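The Winter Coat

When Mafalda Barros was a girl, her grandmother told her that a coat remembers everyone who has ever worn it, and Mafalda, who was seven and wore her cousin's hand-me-downs, spent a whole winter apologizing to her sleeves. She was fifty-three now and ran the mending shop on the ferry street in Maltmont, and she still said good morning to the rack when she hung up her keys.

The coat in question came in on a wet afternoon in May, over the arm of a tall woman who gave her name as Ásdís Thygesen and stood dripping on the mat as though she might be asked to leave. It was a heavy navy thing with a torn lining and horn buttons, all but one of them still there.

"It was my father's," she said. "I don't need it to look new. I'd just like to be able to put my hand in the pocket without losing it down to the hem."

Mafalda turned it over on the counter and found the label, Steinarsdóttir, stitched in a gray so faded she had to tilt it toward the window. Under the label somebody had done a small repair, years ago, in a thread that didn't match. The stitches were tiny and slanted a little to the left -- and Mafalda knew them at once, the way you know a voice through a wall.

"Who did this one?" she asked.

"I couldn't tell you. He bought it secondhand, before he was married. He paid 200 for it and my mother never let him forget it."

So Mafalda wrote out the ticket, number 351, and said to come back whenever the rain let up, and when the woman had gone she made herself a pot of tea and let it get cold. Then she telephoned Fergal Ó Briain, who had known her grandmother and was always home at that hour with something on the stove.
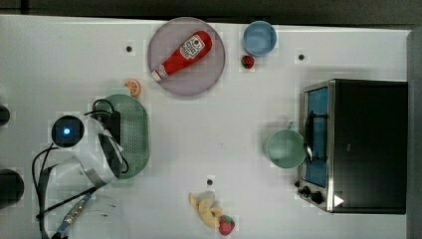
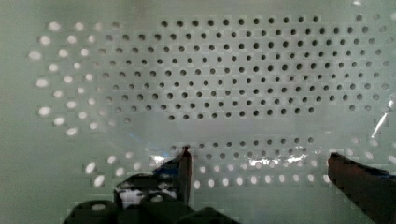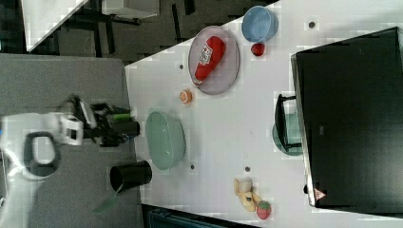
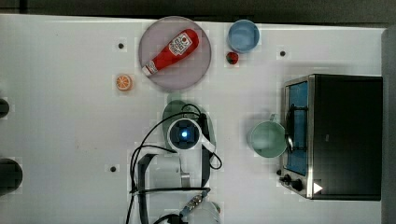 Ketchup on a round plate in the first, third and fourth pictures; small round holes in the second.

"Left-leaning?" Fergal said, over the noise of a lid rattling. "Then it's hers. She sewed with the cloth turned around, because of her thumb. I used to watch her do it in the back of Celeste's place and it made me dizzy."

"But she never took in work from outside. She always told us that."

"Well," said Fergal, and there was a long pause in which Mafalda could hear him tasting something, "she told you a good many things, love. There was a year when your grandfather wasn't earning. I expect she didn't care to have it talked about."

Mafalda sat with the coat across her knees until the street lamps came on. She put in a new lining, a good plain one the color of strong tea, and she rebuilt the pocket with a double seam at the bottom. She found a horn button in the jar that was nearly the right size. The old repair she left exactly as it was, and when the lining needed tacking down beside it, she turned the cloth around and tried it her grandmother's way, slowly, with her tongue between her teeth.

Ásdís came back with the sun out. She put the coat on right there in the shop, warm as it was, and pushed her hand into the pocket and laughed out loud when it stopped where a pocket ought to stop.

"What do I owe you?"

Mafalda told her, and then, as the woman was counting it out, asked whether she had a few minutes to spare, and whether she took sugar in her tea.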